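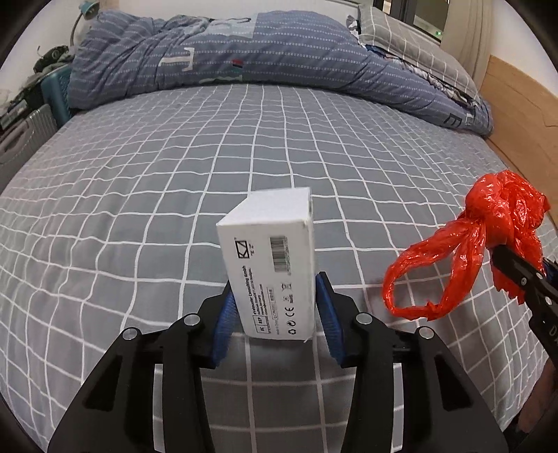 Week 5 — Reading a celebrity profile
Handout by Usa Hemmin, Oct 6, 2025

A celebrity profile on the web is usually written from other profiles, and today we look at how a wrong fact travels from one page to the next. Our text is the profile of the television actor Elard Odow, 592 words long, which you received in August. Please mark every sentence that gives a fact: age, height, salary, marriage, name of a role. Then write beside each one where the writer could have learned it. Small print is a good comparison for this work. The front of the white box carries a barcode, a CE mark and recycling symbols, and each of these belongs to a system that somebody can look up. A profile puts "net worth" in the same confident tone, but there is no system behind it.

Terms for today: credit, cameo, recurring role, publicist, unnamed source.

In the Odow profile the series Sturnmont is said to have 104 episodes in the second paragraph and 31 in the last. Both numbers cannot be right — find which one is repeated on the Fiadzo fan page.

Homework: rewrite the opening paragraph in 200 words, using only facts with a source.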